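Asunto: Re: [teleop-sim] Demostraciones en cocina simulada: deriva de muñeca y pausas largas
De: Nosipho Mathebula
Para: lista teleop-sim

Hola, Kornél, lista:

Respondo por partes, con el mensaje original intercalado.

> Kornél Bognár escribió:
> Estoy repasando las demostraciones de noviembre grabadas con
> Cikico en el escenario Sorkdale. De 169 episodios he marcado 31
> con pausas largas del operador justo antes del cierre de la pinza.
> ¿Es un problema de latencia o de visibilidad? Pregunto porque el
> filtro de Szekeres descarta esas pausas como tiempo muerto y me
> temo que se lleva también los fotogramas previos al contacto.

Visibilidad, en mi opinión. El retardo entre el mando y el simulador es constante durante todo el episodio, y las pausas se concentran en la aproximación. Con la vista de muñeca inclinada, el operador pierde la horizontal y tiene que reconstruirla con las referencias que queden dentro del campo. Cuando el objeto de interés está por encima de la pinza y no entre los dedos, la corrección se hace a ciegas durante un tramo.
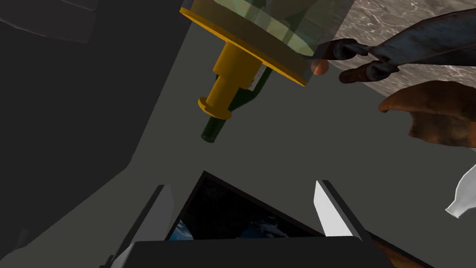 Vista próxima a la pinza abierta; encima, el recipiente de vidrio con la brida amarilla y la botella verde.

Respecto a la geometría: la botella atraviesa el collar amarillo. Antes de usar episodios con configuraciones así para entrenar, yo revisaría las mallas de colisión de los dos objetos. Si el operador aprende a apoyarse en una penetración que el motor de física tolera, la política aprende lo mismo, y eso luego no se corrige con más datos.

> También he visto que algunos operadores empiezan a mover el brazo
> sin haber mirado la vista general. ¿Se les pide que lo hagan?

En el protocolo de Kulurthorpe sí: vista general primero, después la de muñeca. En el nuestro figura como recomendación y convendría hacerlo obligatorio. La encimera de Sorkdale es larga y los objetos se tapan unos a otros; el cuenco verde translúcido, por ejemplo, queda en parte detrás del plato amarillo.

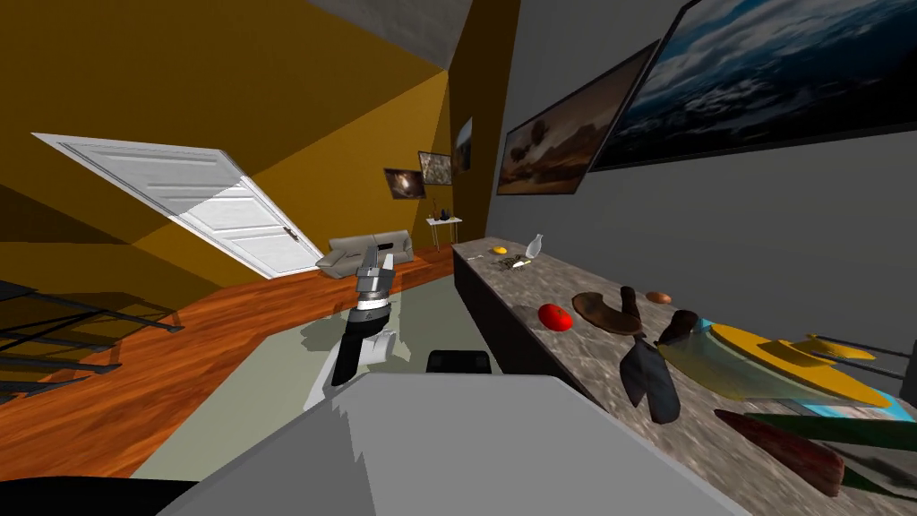
El cambio de una vista a otra tiene un coste. Si el mapeo del mando sigue referido a la base mientras el operador mira por la muñeca, "adelante" deja de coincidir con lo que ve. Mi propuesta es conmutar el marco de referencia a la vez que la vista, con el embrague suelto, y registrar la conmutación como evento en el episodio. En el conversor son 2 campos: el instante y el identificador del marco activo.

> Tercera cuestión: objetos pequeños sobre la mesa oscura. El
> etiquetador automático no los segmenta bien y no sé si el
> operador los distingue mejor.

Los distingue mal también. El contraste es muy bajo y el dedo derecho tapa parte del objeto en el tramo que importa.
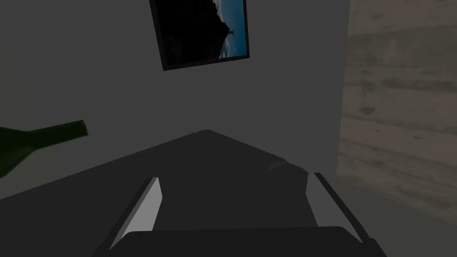 Objeto gris redondeado sobre el tablero gris oscuro, junto al dedo derecho. A la izquierda, el cuello de la botella.

Aquí no tocaría la iluminación, por lo menos en esta serie, para no mezclar condiciones. Lo que sí haría es pedir la aproximación con la pinza girada 31 grados alrededor de su eje, de modo que el dedo no se interponga, y enderezarla en el último tramo. El valor sale de unas pruebas mías con el mando de seis ejes; no lo he validado con otros dispositivos.

Con las piezas translúcidas pasa algo distinto. El contorno se ve, pero la distancia se estima mal, porque el fondo sigue siendo visible a través de la pared. En la jarra conviene tomar como referencia el anillo ámbar de la base, que destaca bastante más que el verde de las paredes.
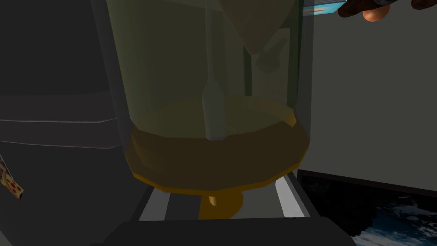 Si el operador fija la altura con ese anillo y solo después corrige en lateral, la trayectoria queda más limpia que moviendo los tres ejes a la vez. Para el filtro de Szekeres, mientras tanto: no recortar por velocidad nula en la ventana previa al cierre. Bastaría con excluir alrededor de dos segundos. Recortar al principio y al final del episodio no plantea problema.

Pendiente por mi parte: comprobar si los episodios marcados comparten operador. Kornél, ¿me puedes pasar la lista de identificadores en texto plano? La hoja que adjuntaste pierde los ceros a la izquierda al abrirla y no me cuadra con el índice.

Saludos,
Nosipho Mathebula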